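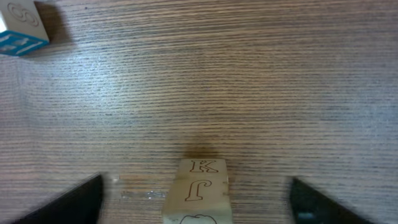 Open gripper over the K and J block, seen from the arm's own wrist camera.

Review: The Goodwin tabletop arm, tried at the Vusberg open day
7 Sep 2022

I had been meaning to get out to Vusberg ever since March, when a flyer for their open day turned up inside a box of replacement drawer slides I'd ordered (a strange place to advertise, but it worked on me!). It's a pleasant drive from Tutovville if you take the river road, and they put on coffee and very good plum cake, so I was in a generous mood before I had seen a single motor turn. Please keep that in mind as you read.

The arm I went to see is the Goodwin, which sells for 4000 dollars with the gripper and the wrist camera included. Visitors got 35 minutes each at a table, and the job was alphabet blocks. I loved that. I have sat through demonstrations with little machined cylinders that nobody outside a factory has ever held, and a block with a curly letter on it is something I understand right away.

You drive the arm with a handheld controller while the wrist camera feeds a screen at your elbow, and I'll admit I spent my first few minutes looking at the arm when I should have been looking at the screen. Once I gave in and trusted the camera, everything got easier. You see the two black fingers coming in from the bottom, one on each side, and you simply put the block between them. The plain wood block with the outlined letters was my favorite to practice on, and the one with the teal side made a handy landmark in the far corner.

The picture does go soft toward the back of the table, and a patch of shine on the wood washed out some of the grain. I'd want a matte cloth under my work at home. I'd also want a wider view, as a block close to the fingertips runs right off the bottom of the screen, and that is exactly when you'd like to see all of it.

The software is called Siltutance, and I never did learn to say it. It's friendly enough, though the speed setting hides two menus deep. I ran mine at 50 percent and felt quite brave. At 90 the arm got ahead of me and I sent a block off the table and under somebody's chair, to general applause.

Would I buy one? For a school or a shared workshop, yes, I think I would. For my own garage it's a lot of money, and I'd have to move the band saw. I've put my name down for the next open day anyway, and I'm bringing my sister, who likes plum cake.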